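Un torneo de póker en el Brarmont y lo que he apuntado después

noviembre de 2025

Llevaba desde el verano sin jugar un torneo en vivo. Entre el trabajo y que la sala que tenía al lado de casa cerró, me había quedado con las partidas online de después de cenar, que me entretienen pero son otra cosa. En octubre vi que el Brarmont anunciaba un torneo de un solo día, con estructura lenta para lo que suele ser un evento de una jornada, y me apunté.

Escribo esto sobre todo para mí. Si alguien que juega parecido a como juego yo le saca algo, mejor.

El torneo

Se llama Borkum y lo organizan una vez por temporada. Es no limit hold'em normal, sin recompensas ni nada raro, con una reentrada permitida hasta el primer descanso largo. Fuimos 89 entradas contando las reentradas. Yo hice 2, así que una parte del bote la puse dos veces.

La sala está bien. Las mesas son de nueve y se juega con nueve de verdad, lo que se nota en los codos. La luz es buena y las fichas están limpias, que en otros sitios no lo puedo decir. El café hay que ir a buscarlo a otra planta y en los descansos cortos no da tiempo a ir y volver. Un compañero de mesa se perdió así las dos ciegas al volver.

Los crupieres iban rápidos. Hubo una confusión con un bote lateral en la que tuvieron que llamar al floor y la resolvieron sin drama. En general me pareció un torneo bien llevado.

La primera entrada

La perdí en el tercer nivel. Abrí con reyes desde posición media, me pagó el botón y me pagó la ciega grande. El flop trajo jota, nueve y cuatro con dos picas. Aposté la mitad del bote, pagó el botón y se fue la ciega. El turn fue un dos sin importancia, volví a apostar, más fuerte, y volvió a pagar. En el river cayó el diez de picas. Pasé, metió el resto y pagué.

Tenía color. Con color o con dama ocho me daba igual, porque en ese river casi todo lo que apuesta así me gana. Lo sé ahora y lo sabía entonces. Tardé bastante en pagar y durante ese rato no pensé en sus manos posibles, pensé en que había esperado meses para jugar y no me quería ir tan pronto. Pagar para no irme es exactamente la manera de irse.

Hice la reentrada sin levantarme casi de la silla. Eso también lo apunto como error. Tendría que haber salido diez minutos a la calle.

La segunda entrada

Con la segunda jugué bastante mejor. La mesa era pasiva, con dos jugadores que pagaban cualquier cosa antes del flop y uno muy agresivo a mi izquierda que me obligó a abrir menos manos de las que quería. Al principio me molestó tenerlo ahí. Luego me di cuenta de que resubía mucho cuando yo abría desde el botón y casi nunca cuando abría desde las primeras posiciones, y empecé a esperarlo con manos buenas.

Doblé con as rey contra su as diez, todo dentro antes del flop. No hubo nada brillante, me resubió y le metí el resto. Después me subió el montón poco a poco, con botes pequeños, sin enseñar casi nada.

Pasado el descanso largo rompieron la mesa y me sentaron en otra donde conocía a la gente de vista. Allí estuve casi dos niveles sin una mano jugable. No exagero: la mejor que recuerdo es un siete siete que tuve que tirar ante una subida y una resubida. Las ciegas se comieron una parte del montón y cuando por fin robé un par de botes ya estaba por debajo de la media.

La mano que me eliminó

Quedé el 18. Se cobraba bastante más arriba, así que no era burbuja ni nada parecido.

Tenía catorce ciegas grandes en el cutoff y as ocho de diamantes. Todos habían tirado hasta mí. Metí el resto. El botón se fue, la ciega pequeña lo pensó y se fue, y la ciega grande pagó con pareja de nueves. No salió ni un as ni nada que me ayudara.

He repasado esta mano varias veces y la volvería a jugar igual. Hay quien prefiere abrir pequeño con ese montón para poder tirar si le resuben. A mí con as ocho del mismo palo y esas catorce ciegas no me gusta abrir y tirar, y tampoco me gusta abrir y pagar. Meterlo todo me parece más sencillo. Si alguien lo ve de otra manera, en los comentarios lo hablamos.

Repaso en casa

En vivo no quedan las manos registradas, como es lógico. Lo que hago es apuntar en el móvil las que me parecen interesantes, entre mano y mano, con una abreviatura para la posición y otra para el tamaño. Al llegar a casa las paso a limpio. De este torneo saqué muy pocas, porque en los niveles sin cartas no apunté nada, y me arrepiento: tirar bien también se puede revisar.

Para completar el repaso me fui al historial online. Uso Bangash, un programa para filtrar manos que no es bonito pero abre rápido y no me pide nada. Filtré todas las veces que había llegado al river con una sola pareja alta después de apostar dos calles, y me quedé con las sesiones desde septiembre. El total de manos de esas sesiones en las que vi al menos el flop era de 1017. Las que cumplían el filtro eran muchas menos, claro, y las miré una por una durante varias noches.

Lo que vi es bastante aburrido. Cuando el rival pasa, apuesto poco valor. Cuando el rival apuesta fuerte, pago de más. Las dos cosas juntas explican una parte grande de lo que pierdo con manos buenas. En las mesas baratas en las que juego la gente no farolea el river con todo el montón tanto como me gusta creer, y yo sigo pagando como si lo hiciera.

También miré las defensas de ciega grande. Ahí estoy mejor que hace un año. Tiro más veces las manos feas de distinto palo y pago más con las conectadas, que es lo que me había propuesto. Sigo perdiendo desde esa posición, como todo el mundo, pero menos.

Una duda que me ha quedado es el tamaño de la apuesta en el turn con los reyes. Si apuesto más pequeño llego al river con un bote menor y es más fácil tirar. Si apuesto grande hago pagar más caro el proyecto. En la mano del Brarmont aposté tres cuartos y creo que está bien - el problema vino después.

Cuentas

Llevo una hoja de cálculo desde que empecé. Tiene una fila por torneo, con la entrada, el viaje, lo que como allí y lo que cobro si cobro algo. Mucha gente no mete el viaje y la comida y luego le salen las cuentas muy bonitas. En mi caso el tren pesa bastante, y en un torneo de este precio puede ser la diferencia entre un mes normal y un mes malo.

Este año voy en negativo en vivo y un poco en positivo online. La suma queda ligeramente por debajo de cero. No me preocupa, es dinero que tengo separado para esto, pero sí he decidido que las reentradas las voy a anotar en una columna aparte. Quiero ver al final de la temporada cuánto he recuperado con ellas. Sospecho que poco, porque casi siempre las hago enfadado.

La regla que me he puesto es esta: si me eliminan y quiero volver a entrar, primero salgo de la sala. Si al volver sigue abierto el registro y sigo queriendo, entro. Si se ha cerrado, pues se ha cerrado.

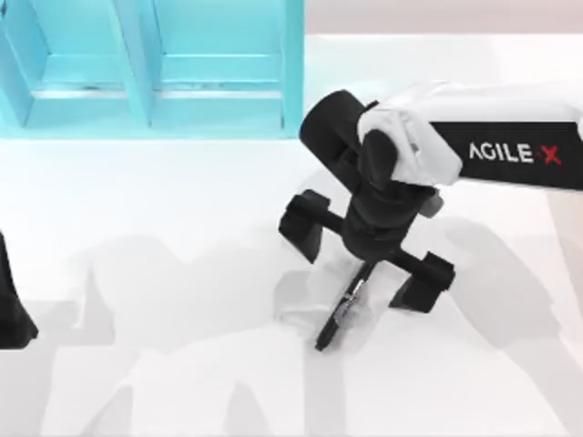
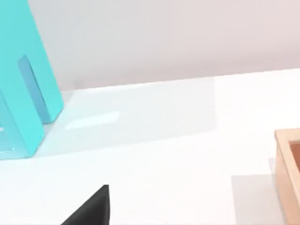 Lo siguiente

El próximo que tengo mirado es el de Manditz. Es una sala más pequeña y el torneo es de dos mesas, con ciegas más rápidas. No es mi formato favorito, pero me queda cerca y puedo volver a dormir a casa, con lo que la columna del viaje se queda casi en nada. Antes quiero repasar las tablas de resto directo entre diez y veinte ciegas, que es donde se va a jugar casi todo.

No voy a preparar nada más. Otras veces he llegado con cinco cosas nuevas en la cabeza y he acabado sin hacer bien ninguna. Para Manditz llevo las tablas y lo de no pagar rivers por pena.

Al Borkum volveré en la siguiente edición si las fechas me cuadran. Me gustaron la estructura y el trato, y con 89 entradas el ambiente es de torneo de verdad sin llegar a ser una locura. Si vais, comprad el café antes de subir y llevad una chaqueta, que por la tarde ponen el aire bastante fuerte.

Me habéis preguntado por la plantilla de la hoja de cálculo. Tengo que quitarle mis datos y arreglar una fórmula que suma mal cuando se deja vacía la casilla de la comida. Cuando esté la cuelgo en la página de descargas.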